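Grullstead Village Hall Users' Group
Minutes of the meeting held on Fri 1 January

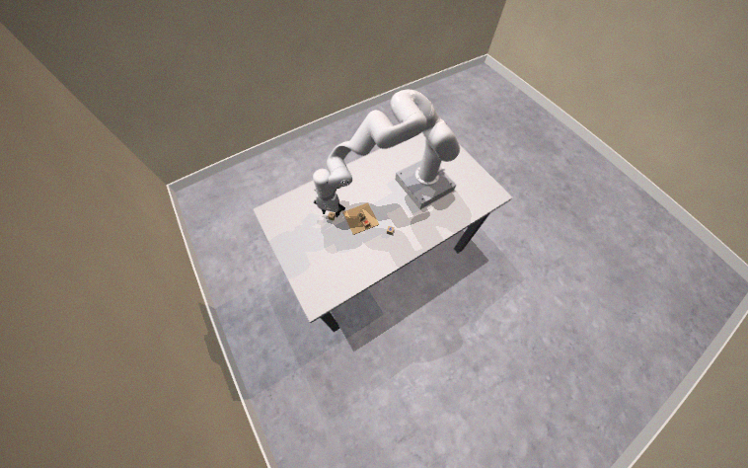
Pale table in a plain room, from above

Leire Cabello took the chair and wished everyone a very happy new year, with thanks for turning out on a bank holiday -- and for the mince pies.

Hall roof: the quote from Cordero came to £2589, a good deal more than we had hoped. After a long and friendly chat it was agreed to ask for a second price before spending anything.

Carol evening: raised £261, with £113 of that from the raffle alone. Warm thanks to all who sang, baked or stacked chairs afterwards.

Bookings: the Tuesday painters would like to start at 7 instead of half past. Agreed.

Any other business: the kitchen tap still drips. Leire to ring the plumber.

Next meeting: end of January, date to follow.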